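**About Grumora**

Grumora was started by Colleen Morin and Tamás Pintér to study how grippers handle small household goods. Most of our work concerns faults: dropped items, uneven grip and pads that creep under load. 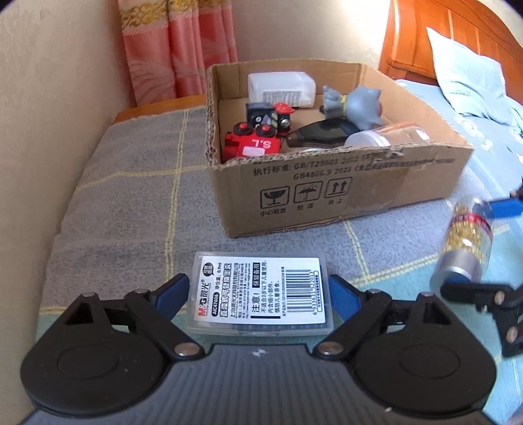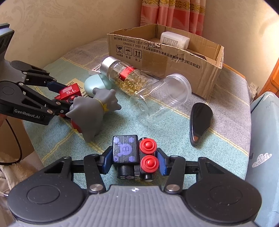 *Small items held between blue grip pads, with an open cardboard box behind.*

**The October fault**

Our current practice dates from a failure in October. During the Nyanda trial, 11 of 489 grasps ended with the item slipping after the jaws had reported a full close. Tamás traced the fault to a worn pivot, which let one pad sit lower than its partner. The jaw sensor read travel only, so no alarm was raised.

We stopped the trial and changed three things:

- Pivots are checked every 600 cycles.
- Pad alignment is measured before each session - both grippers, no exceptions.
- A slip is logged as a fault even if the item is caught.

Colleen keeps the fault log. Clients receive their own entries in full, including those we have not yet explained. Two from the Losine trial are still open.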